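3.2 Looking after the gripper

The hand-held gripper at Zustthorpe has two blue finger pads and, according to Erraji, two moods. Pads were wiped each morning and changed after 2000 grasps, or sooner if corduroy got the better of them. 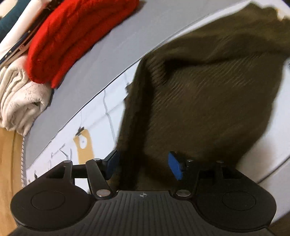
Pivot pins were checked by hand for play. Vashisht's first checklist ran to 101 lines and was followed for nearly a day; the version we kept fits on a card.

Figure 2. Gripper with pads apart, at an olive-brown corduroy garment with grey knit cuffs. 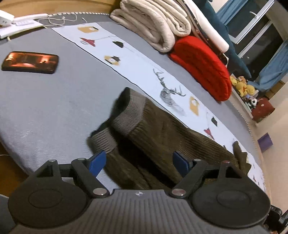
3.3 Spare parts

Pads came from Radwan, eventually.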